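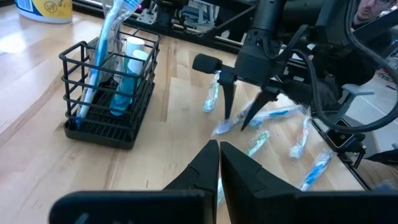 Photo: Gamage Press Office

Gamage opens its fall toiletry drive with a goal of 3000 kits

Search this site Enter keywords Go

Gamage is very happy to announce that its fall toiletry drive opens this October, and that it will be the biggest one we have ever tried to pull off. With help from our friends at Pernuvent and the drivers at Trakitell, we hope to send out 3000 kits to families, students and older neighbors before the cold weather settles in.

Last year's drive filled 334 boxes, and we still smile when we think of the line of cars out front on the final afternoon (some of you came back twice!). This year 118 shops, schools and places of worship in the Fukari area have agreed to put out a collection bin, so most people should find one on a road they already drive.

What do we need most? Toothbrushes, please, and lots of them, still in their wrappers. After that come toothpaste, bar soap, shampoo, combs and disinfecting wipes. Full-size items are lovely, but travel sizes are every bit as welcome, and they do fit more easily into a child's backpack.

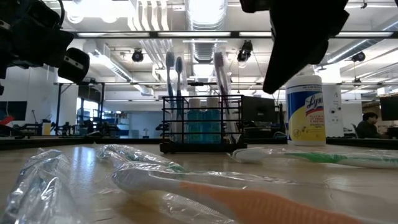
Gamage Community Giving Team

Packing begins on Saturday at 9 a.m. in the Gamage main hall and goes on until the coffee runs out, or 3 p.m., whichever comes first. You are warmly invited to stay for an hour or the whole day, and children are welcome with a grown-up. Every kit gets a handwritten card, so if lifting boxes isn't for you, bring a favorite pen and find a seat at the card table.

Pernuvent is kindly paying for the bags, and Trakitell will carry the finished kits to shelters and school offices all through the following week. Groups that would like to receive kits can still ask for them at the Gamage front desk, where the staff also have bin locations and sign-up sheets.

118 shares 3 comments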